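Zindale grippers, second weekend

So the Zindale grippers have been on for two weekends now and I promised I'd write something up, mostly because Nosipho Zwane keeps asking me whether she should buy a pair and I keep saying "hmm".

For anyone who missed the last post, I'd been running the Jotmont pair since January. They're lovely and strong, and they're also as loud as a coffee grinder. Every time they closed I'd flinch, and after nine weeks of flinching I'd had enough. Panagiotis Rallis offered me a swap (he wanted the Jotmonts for lifting paint tins, don't ask) and I said yes before he'd finished typing.

First impressions: quiet! Really quiet. I left the arms opening and closing while I made a cup of tea and had to come back in to check they were still going. They also close more gently at the end of the travel, so I've stopped wincing whenever there's something soft between the fingers.

The bit I was worried about was furniture. Small things off a table are one job, but I want the arms to be able to shift a stool out of the way, and that means getting hold of an edge without shoving the whole thing across the tiles. 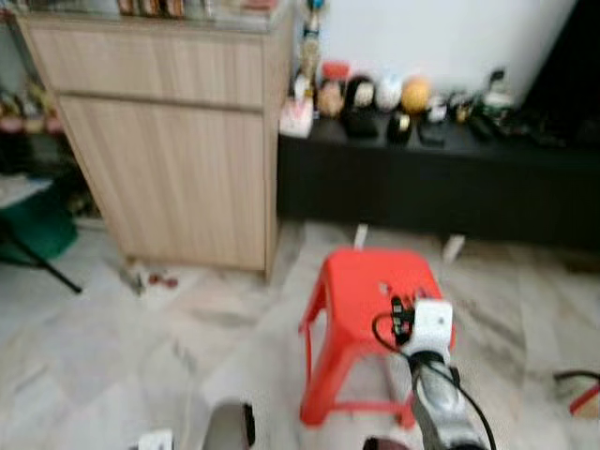
With the Jotmonts I used to come in low from the side and just squeeze. The Zindales have less grip to spare, so I've been coming down from above, stopping short, and then going in slowly for the last bit. It takes longer. It also works better than I expected, apart from a couple of goes where I rushed it and ended up chasing plastic across the floor.

Cable routing is my one proper moan. The lead comes out at a daft angle and wants to loop out wide, and if I turn the wrist too far it tugs. I've tried Velcro and I've tried one of those curly sleeves, and the Velcro is winning so far. Panagiotis says he ran his down the inside of the forearm with tape, but his arms are longer than mine and I don't think I've got the slack.

I'm still on the old Kyriakidis controller, by the way. It took the new grippers after two restarts and a bit of swearing. The open and close values were the wrong way round at first, so my first "let go" was a very firm handshake with a sponge.

Nosipho, if you're reading: get them if noise bothers you, keep what you've got if you mostly lift heavy things. I'm going to try both pairs on the same arm next, one after the other, once Panagiotis can spare the Jotmonts for an afternoon.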